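The long wait for the Pistutby clinic

The doctor comes to Pistutby every second Thursday, weather and gearbox permitting. The rest of the time the town's 480 residents are expected to be ill with some restraint.

The nearest hospital is at Malia, 131 kilometres away on a road that is sealed for most of its length and apologetic for the remainder. There is a bus. It leaves at 6am and gets back after dark, so a ten-minute chat about blood pressure takes up a whole day and two packed meals.

Last March the health service tried something new. Fivent, a firm that runs video appointments, was hired to put a screen in the old Radwan Hall and connect patients to a nurse in the city. The hall was painted. A leaflet went to every house, explaining how to log on at home, which was a kind thought in a town where phone signal is mainly found on top of the water tank.

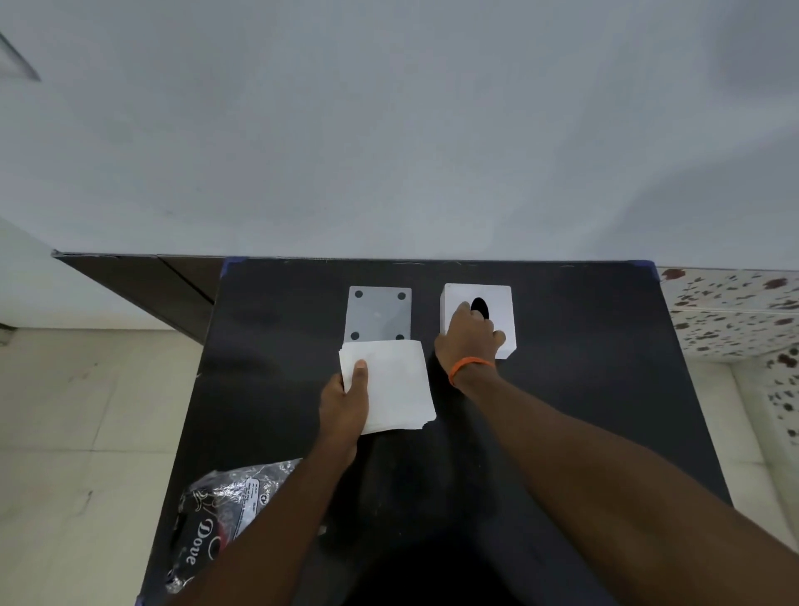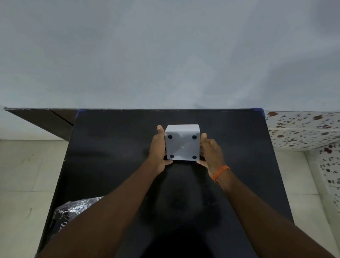
Even so, people went. Bookings for the first month filled up in 2 days, and the regulars now speak of the screen as they would of a new barmaid: a bit slow, but pleasant enough. Repeat prescriptions are sorted in minutes. A rash can be held up for inspection. One farmer had his knee looked at, was told to rest it, and ignored the advice exactly as he would have done in person.

What the screen can't do is take blood, dress a leg ulcer or listen to a chest. For those, it's still the bus or the fortnightly visit, where the queue often reaches 30 before the kettle has boiled. The service says it is reviewing the timetable. Pistutby has heard about reviews before, and has put more chairs out on the veranda.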